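Schreibtisch-Ecke: Endlich wieder Holz sehen

Ihr Lieben, im Dezember packt mich jedes Jahr die Aufräumwut, und diesmal war mein Schreibtisch dran.
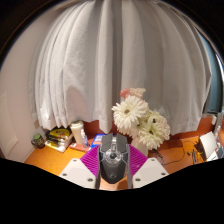 Maus, Blumen, Vorhang – mein Arbeitsplatz nach der großen Runde

Ich hatte ganz vergessen, wie warm das Holz leuchtet, wenn keine Papierstapel darauf liegen! Vier Abende habe ich gebraucht, zwei davon allein für den Kabelsalat und die alten Rechnungen (eine über 387 Euro war noch offen, hüstel – ist inzwischen überwiesen).

Geblieben ist nur, was ich wirklich jeden Tag anfasse oder anschaue. Die dunkle Maus mit der kantigen Form zum Beispiel. Remigiusz findet, sie sieht aus wie ein kleines Raumschiff, und wegen des glänzenden Kreises in der Mitte kann ich ihm da schlecht widersprechen. In den schmalen Fugen sammelt sich bei mir gern Staub, da gehe ich mit einem trockenen Pinsel durch. Fürs Scrollrad nehme ich ein Wattestäbchen, leicht angefeuchtet, mehr braucht es nicht.

Und dann die Blumen! Kunstblumen, ja, ich weiß. Roxana Pană hat mich bei Plerketti dazu überredet, und jetzt mag ich die weißen Blüten in der blassen Vase so gern, dass ich sie beim Telefonieren ständig zurechtzupfe. Vor dem grauen Vorhang kommen sie richtig schön raus. Abstauben geht am besten mit dem Föhn auf kalter Stufe.

Als Nächstes sind die Schubladen dran, sechs Stück, und vor der untersten habe ich ein bisschen Angst. Wie sieht es bei euch aus? Schreibt mir gern, was auf eurem Tisch bleiben durfte!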